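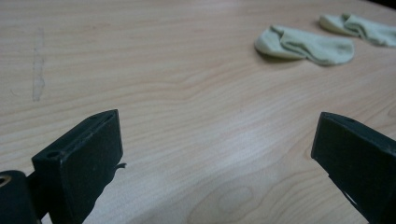 One of you wrote on last April's feedback form that you'd sat through the whole unit on wood movement and still couldn't say why a tabletop shouldn't be glued straight to its base. Fair enough! So I've rewritten this handout and put that part first.

Week 2: Wood and water

Wood keeps swapping moisture with the air for as long as it exists. It swells and shrinks a lot across the grain and hardly at all along it. Glue a wide solid top to a frame and the frame stays put while the top keeps moving, and sooner or later something splits (I lost a very nice cherry top this way and I'm still sore about it).

What I use instead: slotted screw holes, or the little figure-eight clips from Dudek. Buttons in a groove are fine too, just slower to make.

Finish slows all this down but doesn't stop it. Coat both faces, please, even the underside!

For Thursday, read the Okora chapter on flat-sawn boards and do problem 2. The table in it is 64 inches long, and yes, I know half of you will work out the movement along the length. Don't.

We use cookies to improve your visit. Accept | Manage settings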